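Section 4. Searching the Plistwood Parish Minutes

The Plistwood reader will tell you it is "complete." It isn't. Treat every hit as a claim to be checked.

1. Open the reader and pick the Isside or Rosier transcription. Don't search both together; the results get merged without labels.

2. Type the name as a clerk might have spelled it, then try worse spellings.
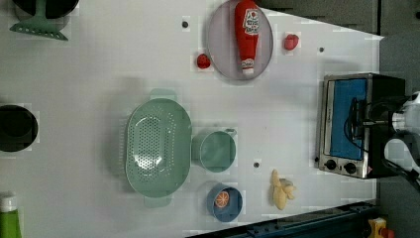

Isside users report that the wildcard search drops the first letter of surnames, so run plain searches too.

3. Check the year. Before 1752 the English church year began in March, and the reader converts dates only when it feels like it.

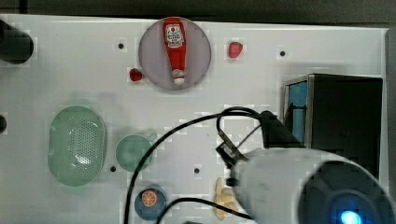 Does it convert baptisms at all? Mine all came through in the old style – Kalogeropoulos

Note: They may well be. Compare the date with the page scan before you copy it.

4. Read the full entry. Almost 800 pages have a summary only, and the summaries smooth over quarrels between minister and vestry.
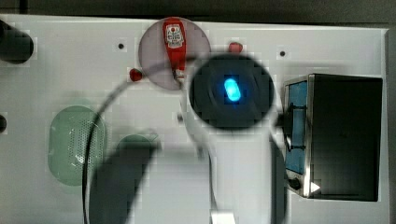 5. Save the page reference, not the search link. Links expire after 14 days.

Caution: "Verified" means one person looked at the entry. It does not mean the person could read the handwriting.

6. Export your list. The limit is 23 entries per file.
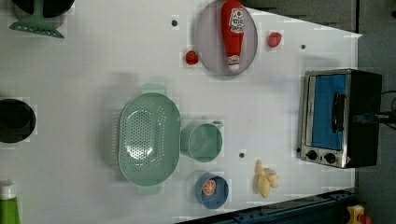 Fig. 4. Tabletop with colander, cup, bowl and plate.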